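Speaker notes: Paper, ink and lead times for wedding stationery
Talk for small print studios, afternoon session, Rarnstead
Speaker: Ataahua Ellery

Slide 1. Opening
Give name, studio, years in trade. Keep to one minute.
Scope of the talk: paper stock, print method, proofing, and scheduling a full wedding suite. Pricing is covered by Birutė Stankevičius in the next session. Send pricing questions to her.
Definition to state early: a suite means invitation, reply card, details card, outer envelope and reply envelope. Menus, place cards and orders of service are counted as day-of items and run on a separate schedule.

Slide 2. Stock weight
Most couples choose by feel from a sample pack. They rarely ask for a weight. The studio has to translate.
Our standard invitation is a cotton sheet of 400 gsm. It takes a deep impression and still goes through the press as a single ply.
Reply cards can be lighter. Check that the card meets the postal minimum for thickness before quoting, especially if it is going out without an envelope.
Text stock for inserts: anything that folds cleanly by hand. Score with the grain. Show the cracked fold sample and pass it along the rows.
If asked about duplexed board: two sheets glued, good for contrasting colors, needs a night under weight before trimming.

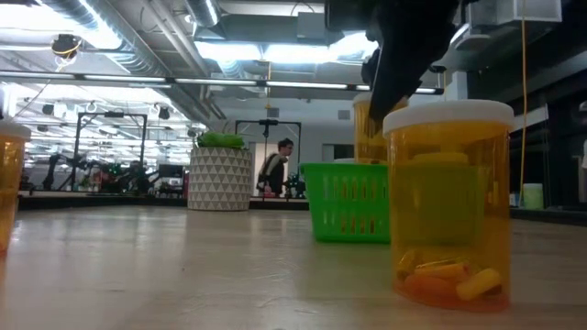 Slide 3. Grain direction
Ask the mill or the merchant to mark grain on the wrapper. If the wrapper is missing, cut a strip each way and dampen both. The strip that curls across its width is long grain.
Long-grain invitations stay flatter in a dry room. Short-grain ones bow toward the printed face when there is a heavy flood of ink.
Pause for questions.

Slide 4. Choosing the method
Letterpress: best for line art, small type down to 6 point, one or two colors. Large solids look salty on cotton unless run twice.
Flat digital: full-color illustration, short runs, variable names on each piece.
Foil: metallic or opaque light color on dark stock. Hairlines fill in. Ask the designer to thicken them before the plate is ordered.
Combination jobs: print digital first, then foil, then letterpress. Registration drifts between passes, so leave a clear gap between the illustration and the pressed type.
Refer to the Langat suite in the handout. Digital floral border, foil monogram, letterpress body text. Three passes on the invitation, one on everything else.

Slide 5. Ink on colored stock
Letterpress ink is translucent. Pale ink on navy will disappear. Mix with opaque white or move the job to foil.
Always pull a draw-down on the real stock. Screen color is no use here, and coated swatch books mislead on cotton.
Our house gray is called Terkov. It is a warm gray with a touch of brown, and it reads as black under evening light. Recipe on the last page of the handout.
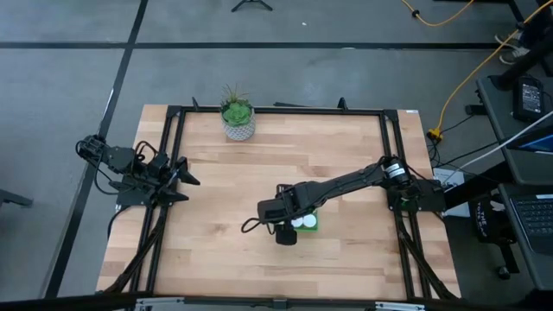

Light wood table with black rails on top, gray floor.

Slide 6. Proofing
One digital proof for wording. One press proof for color and impression, charged separately.
The wording proof must be signed by one named person. Parents may comment, but comments go through that person.
Items to read aloud on the phone: day and date together, venue spelling, reply deadline, web address, dietary line.
The Irnosa job: 71 reply cards reprinted over a deadline that fell after the caterer's cutoff. The date was correctly typed from the approved copy. We now ask for the caterer's cutoff on the order form.

Slide 7. Schedule
Put the table on screen and leave it up.
Full letterpress suite: 11 weeks from deposit to delivery, including plates and one round of changes.
Digital only: around half that.
Envelope addressing is booked on its own line. The guest list arrives late on most jobs, so print the envelopes' return address first and hold them.
Ship on a Monday where possible. Boxes do not sit in a depot over the weekend.
October bookings for spring weddings overlap with holiday card work. Reserve press days for the suites before accepting cards.

Slide 8. Questions
Handouts are by the door. Return the cracked fold sample to the front.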